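The Long Table

When Reiko Mizuno came back to Vestthorpe after the new year, the upstairs table had been given over to lunch. It had been a meeting table before that, and before that it had belonged to Skarkance, the firm that had the building until the rent went up. They had left it behind when they went. It was too long for the lift and must have come up the stairs in pieces, and no one at Skarkance had kept the instructions.

Reiko sat down at the end nearest the stairs and ate her sandwich out of the paper. She had been away for most of January with her mother. Her desk was as she had left it but her chair was not her chair. Somebody had let the back down and she couldn't find the lever.

'You're in Tsegaye's place,' said Anneli Nurmi, who had come up behind her with a plate.

'Does he mind?'

'He won't say so.'

Reiko moved along one. Anneli sat down across the corner and put her plate on the table. She had two slices of bread on it and some cheese, already cut. She got up again, put the bread in the oven and turned one of the knobs.

'Whose is that?' Reiko said.

'The oven? Mine. It was in my kitchen until Christmas.'

'Don't you need it?'

'I've got the big one.' Anneli watched the bread through the door. 'It was Pekka's idea, having a small one. He said it was a waste heating the big one for one piece of toast. Then he moved out and took the toaster and left me with this.'

Reiko had not known that he had moved out. She thought of several things to say and said that she was sorry.

'It was before you went away,' Anneli said. 'I wasn't telling people.'

The bread took a long time. Downstairs the phones rang and were answered. They sold floor coverings, mostly to schools, and the start of the year was when the schools found out what they had left to spend. Reiko had 97 messages she had not opened. She had gone through the first 13 before lunch and all of them were about the same delivery.
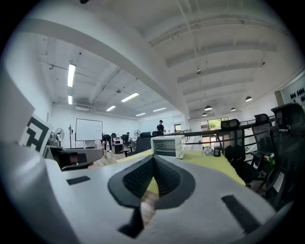

By the second week she had got into the way of going up at half past twelve. Anneli was usually there first. Tsegaye came at ten to one with rice in a tub, which he ate cold, standing up, looking over the railing at the floor below. He was a tall man who had worked in the warehouse for years before his knee went, and he liked to see what was being carried about and by whom.

'They're stacking that wrong,' he would say, and then go on eating.

One day he brought a dish with foil over it and put it in front of Reiko without a word. It was lentils. She warmed it in the oven and it went dry round the edges, and she ate all of it.

'My wife says you're not to wash the dish,' he said. 'She doesn't trust the sink here.'

Reiko took it home and washed it there.

She did not talk much about her mother. Anneli asked once and she told her the plain facts, the fall and the hospital and the flat that had to be cleared. There had been 300 books in the flat, counted by the man who came to buy them, and he had offered so little that she had thought she'd misheard. She had sold them to him anyway. She had kept a cookery book with her mother's writing in it and a tin of buttons.

'Where's your mother now?' Anneli said.

'With my brother. She doesn't like it. She says his stairs are too loud.'

Anneli laughed, and then Reiko did too, a bit.

On 3rd February a notice went up by the stairs. Priltetti, who owned them now and had done since the autumn, wanted the upper floor for a showroom. There would be samples on stands and customers would be brought up to walk on them. Staff were asked to remove personal items by the end of the month. It was signed by a person none of them had met.

Tsegaye read it with his glasses on and then with his glasses off.

'Is an oven a personal item?' he said.

'It's mine, so I suppose it is,' said Anneli.

'And the table?'

They all looked at the table.

'They'll never get it down,' Reiko said.

They tried, near the end of the month. Two men came with a trolley and a bag of tools. They took out every bolt they could find, and the top stayed where it was. One of them lay on his back underneath with a torch and said it had been glued. They drank the tea Anneli made them and put the bolts back in, and said they would have to ring somebody.

The stands arrived anyway and went up along the back wall. Customers came, now and then, and walked up and down on the squares in their outdoor shoes. If they came at lunchtime Tsegaye moved his rice out of the way and told them which ones wore badly. He was usually right, and two of them ordered what he told them to.

Anneli took the oven home on the last day, as the notice had asked. She carried it down to the car with the flex over her shoulder. Reiko held the doors for her — there were three of them, and the last one stuck.

The next morning it was back. Anneli said there was no room for it in the kitchen any more, she had put a plant there. She asked Reiko if she wanted cheese on hers, and Reiko said yes and went to find some plates.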